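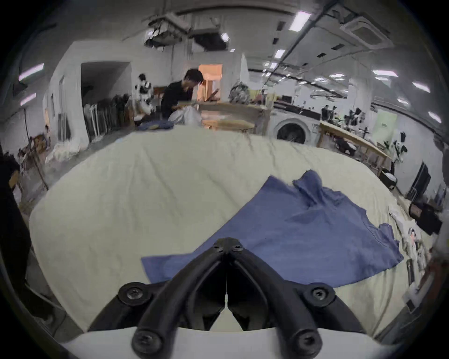
Posted by Howard Heywood in Grippers and Hand Tools | April | 1,882 views

Fingers on our hand-held gripper won't stay lined up

We run a laundry folding station at Dunmore. People work shirts, jeans and sheets with a pair of Sonis hand-held grippers, one per hand, the motion gets logged, and in theory a robot someday learns to fold a T-shirt better than I do. The bar is low.

My problem is the right-hand unit. The two black fingers are supposed to meet at the tip. After I set them up they do. Then over a shift they creep, and by late afternoon one finger sits a hair ahead of the other. On a bath towel you'd never know. On a thin T-shirt hem it pinches the cloth, thinks about it, and lets go.

Things I have done so far:

Tightened the two big screws on the round bosses. Helped until lunch.
Tightened them harder. Helped until slightly before lunch, and the fingers got stiff.
Swapped the fingers from the spare set. Same creep.
Read the manual, which has one drawing of the finger assembly and a warning about swimming pools.

The counter in the Vilness logger says the right unit has 3,445 closes on it since the fingers went on. The left one has more than that and behaves perfectly. Same model, same cloth, same people.

The units are labeled on the body, and the left one has the number and the character for left, so at least I know they're not getting switched between hands.

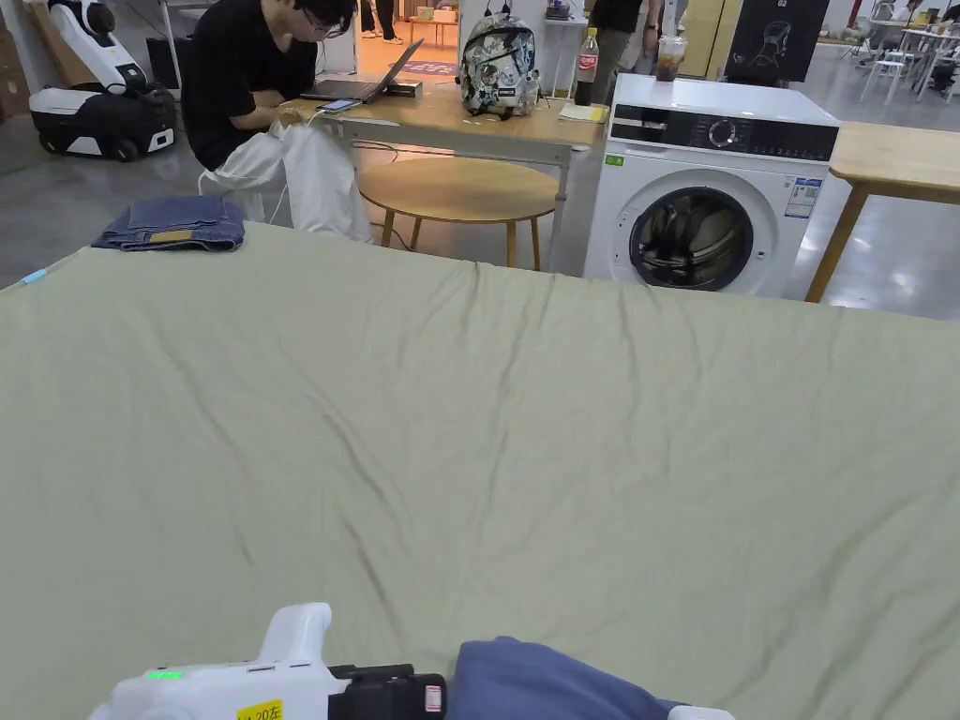
Before anyone asks, I do check that the indicator light is green before each session, and the logger isn't complaining about anything. It happily records an open gripper as open and a closed one as closed. It has no opinion on whether the tips agree with each other.

Is there a right order for tightening these things? Or is the base worn out and I should stop fiddling and order a new one? The purchasing form is four pages long, so I'd like to be sure.

3 answers

hingepin
Top contributor

Stop tightening the big ones. They're pivots on this model, and a pivot that's cranked down will drag. When it drags, the finger on that side lags, you push harder, and something else gives. I'd bet on the screws at the lower ends of the fingers. They're the ones people skip, because the loose part you notice is always at the other end.

Do it this way, with the gripper switched off and lying on a table:

Back off all six finger screws until they turn freely. Leave them in.
Bring the fingers together by hand and look at the tip from the front and then from the side. Both views matter. A pair that looks fine from the front can be stepped when you turn it.
Clamp the tip lightly in a folded piece of T-shirt. A bare clip will mark the plastic.
Snug the two lower screws first, going back and forth between left and right a little at a time.
Then the small ones near the tip. Small driver, two fingers on the handle. They strip if you look at them sternly.
Pivots last. Tighten until the side-to-side wobble goes away, then stop. The finger should still swing without you feeling it.

Take the clamp off and close it on a single layer of cloth. Pull gently. If it slips on one side only, start over. Sorry.

Once it's good, draw a thin line in paint pen across each screw head and onto the finger. Tomorrow afternoon you can see which one moved and you won't have to ask us.

We do this every 100 sessions at Posberg, and also whenever somebody drops one and says they didn't.

marlowe_k

had the same thing, bought a new one, went away. then it came back in june. so maybe do what the other person said

Also are you sure it isn't the fabric? Big duvets are heavy. Our guys used to drag the whole thing across the table by one corner with the gripper and I don't think they're built for that.

tinsnips

hingepin's order is right, and I'd add two things.

Look at the screw holes in the lower ends while the screws are out. You said you've been tightening harder, and if the holes have gone oval, no order of tightening will save you. Slide the finger with the screw in and loose. If it shifts along its length, the fingers are finished. You mentioned the spare set does it too, so check where the spares came from. Ours turned out to be the old pair that someone had put back in the bag.

Second, use a low-strength threadlocker if the screws go into metal inserts. If they go straight into plastic, keep it well away. Some threadlockers make plastic crack, and then you really will be filling in four pages.

Howard Heywood, original poster

Did hingepin's version last night. The paint line on the lower right screw had moved by 2 p.m., so that's the culprit, and the hole is indeed egg-shaped. The spares are egg-shaped too. I have asked who put them back in the bag and learned that it was a previous employee, as it always is.

Proper new fingers went on this morning, pivots barely snug. It has done 283 closes and the tips still meet. I've also asked everyone to lift the duvet by hand before moving it. One person asked if the robot will have to do that too. I said to ask the robot.

Marking hingepin's as accepted. tinsnips, thank you for the bit about the inserts. Ours go into plastic, and I had the bottle open.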